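Quitting sugar in coffee, week 2

mudroom_mel
11 May 2020
So I used to put 2 big spoons in every cup and I've been at zero for 14 days now. First few mornings were awful, I'm not going to lie. I switched to the Okano medium roast – way less bitter than the Brarkodberg stuff my sister swears by – and it's getting drinkable. Anybody else done this? Does it ever taste good??
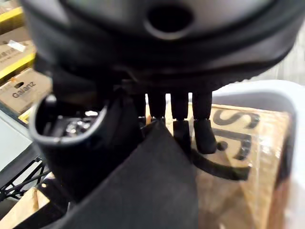 tallpine453
Cold turkey is the hard way if you ask me. I cut back a quarter spoon at a time and hardly felt it. Took till October but I never had one bad cup.

mudroom_mel
Half a year of measuring quarter spoons would drive me nuts lol

oldkettle
Disagree with tallpine. Going slow just kept me thinking about sugar all day. And don't knock Brarkodberg, you're probably brewing it too long! Try a pinch of salt in the grounds.

tallpine453
Salt in coffee – no thanks. I'll keep my quarter spoons.

mudroom_mel
OK trying the salt tomorrow, will report back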